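Ollau Tischöl im Test: ein halbes Jahr auf Eiche

März 2026

Wer einen Massivholztisch kauft, kauft ein Haustier. Das hat mir der Verkäufer damals verschwiegen, er sprach lieber von "lebendigem Material". Lebendig heißt: Der Tisch säuft Öl, quillt unter jedem vergessenen Glas und nimmt Rotwein persönlich.

Sechs Monate lang habe ich ihn nun mit dem Hartöl von Ollau gefüttert. Das Set kostet 169 Euro und enthält Öl, Pflegeseife, zwei Pads und ein Tuch, das so offensichtlich ein Putztuch ist, dass man es im Beileger "Poliervlies" nennen musste. Zum Vergleich stand noch eine Dose Irkonus im Keller, Restbestand vom Vorbesitzer der Wohnung, deutlich billiger und mit einem Geruch, der Besuch zuverlässig verkürzt.

Der Auftrag ist einfach, wenn man die Anleitung ignoriert. Die verlangt Zwischenschliff mit Korn 240, dann eine Trocknungszeit von zwölf Stunden, dann "sparsames Nachsättigen". Ich habe dünn aufgetragen, zwanzig Minuten gewartet, den Überstand abgenommen und am nächsten Tag wiederholt. Beim ersten Mal war ich großzügig und hatte danach vier Tage lang einen Tisch, an dem Zeitungen kleben blieben. Die Schlagzeile ist bis heute schwach zu lesen, spiegelverkehrt.

Optisch gibt es wenig zu meckern. Die Maserung kommt kräftig heraus, das Braun wird tiefer, ohne ins Orange zu kippen wie bei Irkonus. Wer helle Eiche mag, sollte vorher an der Unterseite probieren, denn angefeuert wird ordentlich. 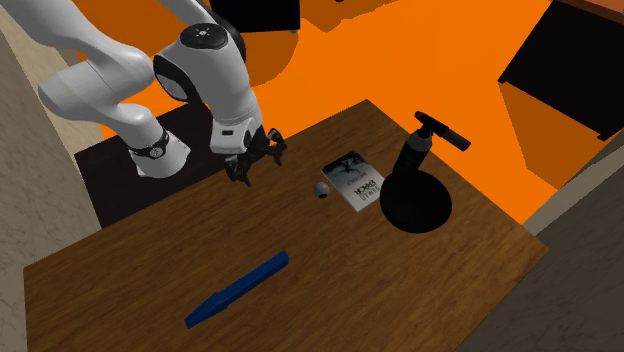
Bei Flecken trennt sich der Prospekt vom Alltag. Wasser perlt ab, Kaffee auch, sofern man innerhalb einer Viertelstunde wischt. Balsamico gewinnt immer. Die Kratzfestigkeit ist ordentlich, für Katzen aber offenbar eine Einladung.

Was mich ärgert, ist der Deckel der Dose. Er lässt sich genau einmal sauber öffnen, danach braucht man Schraubendreher und Geduld. Und die Pads sind nach dem zweiten Durchgang hinüber, Nachschub kostet extra.

Im April ist die nächste Schicht fällig. Ich nehme wieder Ollau, dann aber nur die Dose ohne Set, alte T-Shirts habe ich selbst.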